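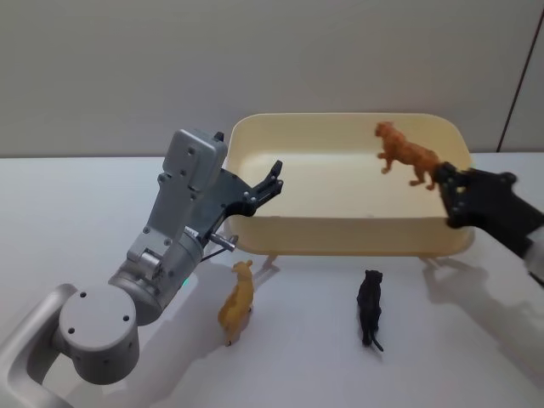 Wotstead Toy Library - staff meeting, 9 Feb 2018

Back room, small table. Seven of us. Augustina Mensah in the chair, Kenta taking notes. Started late, heater again.

1. Last minutes
OK as written, except the puzzle swap was with the Trirnholm branch and I had put Abubakari. Fixed in the file copy.

2. Plastic animals
Most of the meeting. Sorry for the length.

Full count of the animal sets finished. 378 pieces, that's farm, jungle, sea and the odd dinosaurs together. Three pieces on the list and not on the shelf: a goat, a seal, the small giraffe. Augustina wants them left on the list until June and then written off. Agreed.

Big cats go out more than anything else. Lion and tiger always asked for as a pair, and they come back in different bags half the time. Suggestion to make them one loan item with one number. Some back and forth. Front desk says one number means one fine if only the tiger comes home, and who works that out. Left as two numbers, but the loan card for each will say "ask for the other one too." Kenta to reprint cards.

Cleaning. Textured ones take longer, the lion's mane especially. Soft toothbrush, warm soapy water, towel, then air dry overnight before going in a bag. Not the dishwasher, we lost the paint on two zebras that way. Smooth ones (whales, hippo) can just be wiped. Sheet by the sink needs rewriting, current one still says bleach!! Augustina took it down durng the meeting.

3. Bins and trays
Cream ones vs the old clear boxes. Cream ones liked by nearly everyone - rounded corners wipe out easily, no grit stuck in the seams, raised lip so things don't roll off onto the floor. Against: you can't see in from the side, so they're no good on the upper shelf. Clear boxes stay up top, cream on the table and lower shelves.

One animal at a time on the check-in table. Into the cream bin, look it over, tick the sheet, then bag. Tipping a whole bag in at once is how we got the mixed up dinosaurs. Everyone to do it the same way please, also on busy mornings.

Labels. Plain cream sides and nothing to say what goes in which. Ideas: picture stickers, colored tape, paint pen. Paint pen voted down (comes off with soap, tried it). Tape gums up. Picture stickers on the short end, animal face plus the word, big letters for the kids who read and the face for the ones who don't. Urov quoted us for a printed set, quote is in the blue folder. Two people to look at it before anybody orders.

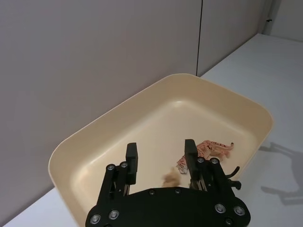

Kenta Ebihara
Collections assistant, Wotstead Toy Library

3. Bins and trays, cont.
Tiger came up again here. Is the tail a weak spot? It curls up at the tip and sticks straight out the back, so it catches on the mesh bags. Agreed anything with a long tail or horns goes in a cloth bag from now on. We have enough cloth bags for the jungle set, not for the farm set. Cows can wait.

Stripes on the tiger are the thing to check at the desk. If they start rubbing off, pull it and put it in the repair drawer, don't send it out again. Same for eyes on anything. Augustina has the repair drawer key, spare on the hook behind the door.

Question about whether check-in should stay on the white table or move to the counter. White table shows up loose bits and paint flakes, counter is speckled and hides everything. Staying on the white table. Please keep coffee off it.

4. Money
Grant for new stock is 3,000 and has to be spent by June. Wish list so far: replacement train track, second set of wooden blocks, more sea animals, a floor mat. No more jungle until we see how the present ones hold up. Front desk asked for a proper step stool, not toy stock so it can't come out of this. Will go under equipment.

Anyone with something for the list, write it on the sheet by the kettle. With a price. Last time there was a whole column of things with no price and I had to look them all up.

5. Swap with Trirnholm
They want our spare dominoes and the second marble run. We'd get a box of dress-up clothes and some farm fencing. Fencing yes. Dress-up clothes - mixed feelings, laundry is already backed up. Augustina to go over and look at them before we say yes. Marble run needs counting before it leaves, the bag has been opened.

6. Abubakari Street playgroup visit
Coming again, bigger group this time. They'd like animals out on trays for the little ones to sort, big and small, stripes and no stripes, that kind of thing. One cream tray per table, not more than a handful of animals in each or it turns into a throwing game. Under threes table: nothing small enough to swallow, so no frogs, no chicks, no lizards. Two of us on the floor, one at the desk.

Need someone to wash the lot afterward. No names yet. Sheet going up.

7. Anything else
Door sticks. Reported.
Shelf 4 bracket is loose, please don't load it.
Lost property box is full, have a look, goes to charity otherwise. There is one very good scarf.
Kenta asked whether the count sheets can be typed instead of by hand, his own handwriting being the problem. Yes, will set up a template.

To do
Augustina - sink sheet, visit to Trirnholm, June write-off list
Kenta - loan cards, count sheet template, cloth bags for jungle set, marble run count
Both - Urov quote
Everyone - prices on the wish list, one animal at a time at chek-in

Next meeting same room, date to follow by email.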